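Week Three, or How I Learned to Pass a Flashlight

11 July 2021

When I signed up for the summer robotics class I pictured something with treads. Possibly a flag on top. What I got was two arms, a shared bench rota and a task so small that when I described it to my sister she waited politely for the rest of it.

The task is this: pick up a flashlight with one arm, hand it to the other arm, put it in a bag. That's the whole assignment, and it is worth more of the grade than the written exam.

Our team is me, Subira Kariuki and Chepkoech Kimaro. Subira writes the code that works. I write the code that gets replaced. Chepkoech drives, meaning she takes the controls and walks the arms through the motion over and over so the software has something to copy. We need 400 good runs by the end of July and as of last night we have 163. I have contributed 11 of those, and Subira has asked to look at mine again before they go in.

The handover is where it all goes wrong. For a moment both grippers have hold of the same thing, and somebody has to let go first. If the giver lets go too soon, the flashlight drops. If it hangs on too long, the two arms have a slow, quiet tug of war, and the motors make a noise like a fridge with regrets. People do this with car keys all day long and never once file a bug report.

I spent most of an evening on the timing. My fix was a fixed pause, long enough for the second gripper to close. Subira read it, said "hm," and went to get a soda. Her version watches how hard the second gripper is squeezing and opens the first one when that number levels off. It took her less time than the soda did. I have kept my version in a folder called "alternatives."

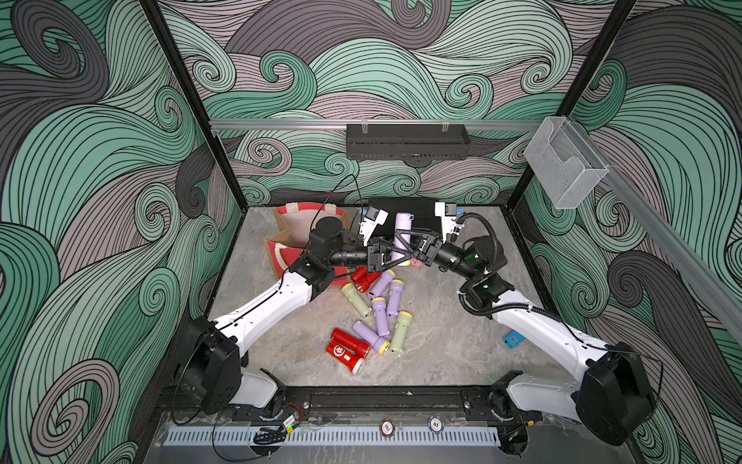 Chepkoech has opinions about grip height, too. She likes to catch the flashlight upright, one gripper on each side, and turn it later on the way to the bag. I like to grab it however it happens to be lying and hope. We tried both for an afternoon and are now doing it her way.

Next week they change the walls on us, to see whether the software learned the job or just memorized the wallpaper. I've gotten fond of the swirls, though after four hours they do start to move. After that comes the Biwott round, where another team picks the objects. I'm told last year's lot chose spoons.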